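Restoration Notes: Wing Spar Inspection

Work on the Plumdale museum's wartime trainer moved to the left wing in July. The fabric came off in two sheets, and the main spar was checked along its full length. Nine glue joints failed the probe test, all of them outboard of the landing gear. The ribs in that section had been repaired before, apparently at a field depot, with nails of the wrong gauge.

Kekeli Ametepe compared the repairs with the surviving Avberg maintenance ledger. It lists the aircraft at 600 flying hours when it was withdrawn from pilot training, with one heavy landing entered 40 hours earlier. The entry gives no detail beyond "left wing, attended to."

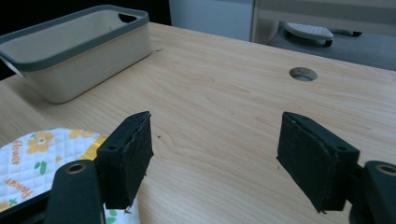

New spar caps will be cut from spruce and scarfed in at the original angle. The aileron cables are sound and will be kept — the pulleys will not. Drawing 66, covering the aileron hinge brackets, is still missing from our set. Members holding copies of the trainer's drawings, complete or partial, are asked to check for it and write to the workshop.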